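Gripper loses width calibration mid-session, fingers stop short of closed
Asked in Grippers and End Effectors
Posted by Sreekumar Venkataraman, Friday, January 30, 2026
4 comments | 11 shares

I have a pair of hand-held parallel-linkage grippers used for recording packing demonstrations, which are later replayed on a fixed arm. Each gripper logs finger opening from a magnetic encoder on the drive joint. Zero is set by closing the fingers fully at startup and holding for two seconds. Data goes through Fududeck for syncing and export.

The fault is on the left unit only. It starts the session correctly. After a while the logged opening at full close is no longer zero. It reads 5 mm, sometimes a little less, and stays there until I restart and zero again. On replay the arm then stops short by the same amount and drops thin items. Soft packs survive because they compress. Anything flat and stiff falls out on the lift.

What I have checked:

Encoder magnet is seated and the set screw is tight.
Cable replaced with the one from the right unit. Fault stayed on the left.
Firmware is the same on both.
Pads are the standard ridged blue ones, no visible wear.
Battery level makes no difference.

The task is moving snack bags, tissue packs and similar soft packaging in and out of an open cardboard box on a cloth-covered table. Episode 627 is the first one where I can see the offset in the log. Before that, every close returns to zero within noise. After it, none do. I did not notice while recording, as the fingers look closed when they are closed.

Two questions. Is this mechanical or electrical, and can I correct the earlier episodes by subtracting the offset?

Share | 2 comments

Parvathi Kurian

Mechanical, most likely. A step that appears between one episode and the next and then holds steady is not how encoder noise or a bad cable behaves. A failing cable gives dropouts or spikes. Temperature drift in the sensor is slow and would show as a ramp across many episodes. Yours is a clean step, which points to something that slipped once and then held.

On this type of linkage there are three places it can slip. The magnet can rotate in its holder even when the set screw is tight, if the screw was tightened onto a round section of shaft. The crank can move on its spline. Or a pivot pin can walk outward until the link sits at a slight angle. The third one is easy to miss because the fingers still open and close smoothly.

To separate them, do the following in order.

1. Power on and zero with the fingers closed. Put a paint-pen line across the magnet holder and shaft, and another across the crank and its hub.
2. Close the fingers on a rigid block 6 mm thick and note the reading. Repeat ten times.
3. Close hard on the same block for several seconds, then release and close on nothing. Note the reading.
4. If the reading has moved, look at the paint lines. A broken line tells you which joint slipped.
5. If both lines are intact, press each pivot pin from the back with a thumb and check for axial play.

Keep your fingers out of the linkage during step 3. The outer arms have open cut-outs and they close on whatever is in them. I have a scar from a Barredo unit with the same layout.

I would also check what was being gripped in the episode where it started. In my experience the slip follows a hard squeeze on the edge of something stiff, such as the wall of a box. An off-center load on one fingertip twists the linkage far more than a normal grasp does. With a box wall close to the items it is easy to catch the cardboard between pad and package and keep squeezing.

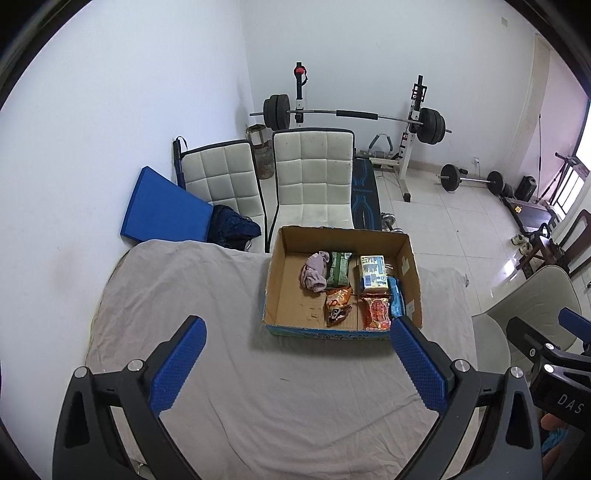
If the crank has slipped, do not only retighten it. Clean both faces with alcohol, apply a medium-strength threadlocker to the screw, and let it cure overnight before using the tool. I retightened one dry in October and it slipped again within the week.

As for correcting the data: a constant subtraction is valid only if the encoder sits on the finger side of a linear drive. Yours sits on the drive joint, so the relation between joint angle and opening is not linear. Subtract the offset in angle, then recompute the opening from the linkage geometry. If you subtract in millimeters it will be right at full close and wrong everywhere else. The error is worst at wide openings.

Share | 1 comment

Dinesh Kanagaratnam

Probably firmware. Reflash it. Mine did something like this and a reflash cleared it. Could also be static from the tablecloth.

Share | 1 comment

Sreekumar Venkataraman: Both units have the same build and only one is affected. I reflashed anyway. No change.

Indira Palaniappan

Agree with Parvathi on the cause. Adding two points on the recording side.

First, a single zero at startup is not enough. We close the fingers fully at the start and end of every episode and have the export script reject any episode where the two readings differ by more than half a millimeter. It costs a few seconds per episode. You would have caught this on the first bad one.

Second, be careful with the episode in which the slip happened. It has two calibrations in it, before and after, and no single correction fits. Drop it from the set. The ones after it can be recovered with the angle method, provided the offset really is constant. You say it reads 5 mm "sometimes a little less", so plot the closed reading for every later episode before trusting that. If it wanders, the joint is still creeping and those episodes should go too.

Also inspect the arm side. If the replay controller was clamped to a wrong minimum opening during your tests, someone may have saved that as a limit. The Trulero controllers keep it through a power cycle.

Share | 1 comment

Sreekumar Venkataraman: Paint line on the crank was broken after step 3. The magnet line was intact. Cleaned, threadlocker applied, curing now. The closed readings after 627 are flat in angle, so I will recompute those and drop that one. The saved limit was also wrong – reset it.

Related in Grippers and End Effectors
Encoder reads backward after magnet replacement
Drorkbridge wrist mount: torque for the clamp screws
Fududeck export drops the last second of each episode
Pads peeling at the tip after cleaning with alcohol
Replay arm stops on soft packs, no fault code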